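Minutes, Dadside supporters' group, 2024-09-30, upstairs room at the Dundton ground

I'm doing the minutes again, so apologies in advance for the bits where I was talking and not writing. We had a decent turnout, we started late, and the heating was on full blast for no good reason. The minutes of the July meeting were passed with one fix: I'd put the friendly against Rivadeneyra down as a draw and we lost it. Sorry, wishful thinking!

## 1. The academy kid and the first team

This was always going to eat up most of the evening. The club wrote to us to say the 16-year-old winger will travel with the senior squad for the next 3 away games, and they wanted to know how the supporters feel about it before the local paper starts asking.

I said my piece first (chair's privilege, except I'm not the chair). I've watched him in the under-18s since last season and he's the best thing I've seen on that left side in years. He gets his head up early, he tracks back, and he doesn't go hiding when he's been kicked. 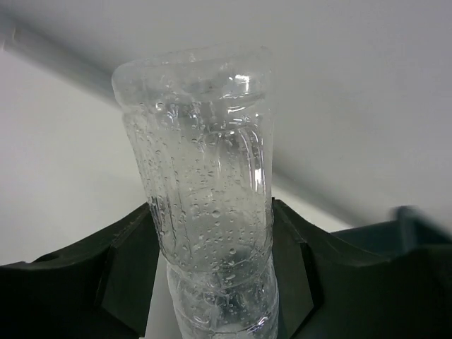

But I also said I don't want him starting. Twenty minutes at the end when we're two up, sure. Throwing him in away at Rivadeneyra, on that pitch, against that right back — no thank you. There was a lot of nodding at that and a fair bit of groaning too, mostly from the window side of the room.

Other points made, as best I could get them down:

- The club should keep him off the media stuff until he's finished school.
- If he comes on, no songs comparing him to anybody. We did that to the last one and he was playing two divisions down before he could drive.
- His shirt shouldn't go on sale with his name on it yet. I hadn't thought of that one and I think it's right.

We agreed to write back and say we're behind him, we'd like to see him used off the bench, and we'd like the club to tell us who is looking after him on away trips.

## 2. Away travel to Rivadeneyra

We've been given 567 tickets, and 174 had gone by the time we sat down. That's slow for us, but payday hasn't landed yet for a lot of people. One bus is booked. It seats 50 and it'll fill, so the question was whether to put a deposit on a second one now or wait a week.

I was for waiting. I got outvoted, fair enough, and the second bus gets booked tomorrow morning. Pickup is outside the Dundton ground as usual, and please be early, the driver last time had the patience of a parking meter.

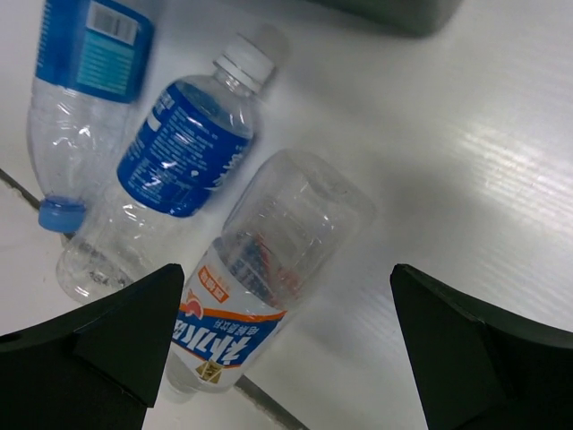 One member asked whether the second bus could stop on the north side of town, seeing as half the people on it would be coming from there anyway and walking past their own front doors to get to the pickup. It got a round of applause. I'll ask the bus company, but I'm not promising anything.

Kickoff time is still not confirmed. The league says it may move for television, and we all know how that goes. Nobody should book a train home yet.

## 3. Prolora and the shirt deal

Prolora's deal runs out at the end of the season and the club has told us they want to renew. No big fight over this. A few people would like the logo smaller, and I'd like it any color other than orange, which I asked to have minuted, and now I have minuted it.

We did agree to ask for a say in the away kit. Last year's looked fine on the website and then you couldn't read the numbers from the stand. I'll draft the letter and send it around before it goes.

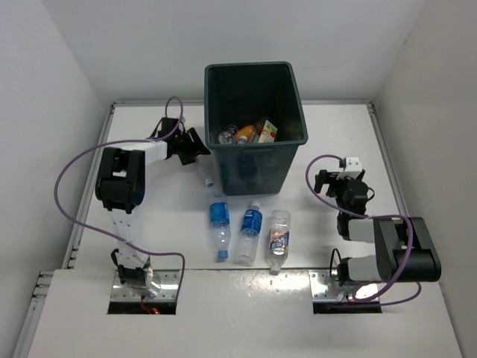 ## 4. Any other business

The turnstile at the Dadside end is sticking again. Reported in July, reported again now.

The quiz night needs a new date because it clashes with the cup replay. Suggestions to me by email please, and not in the group chat where I'll lose them.

Next meeting is after the Rivadeneyra game, same room, date to follow once the league makes up its mind.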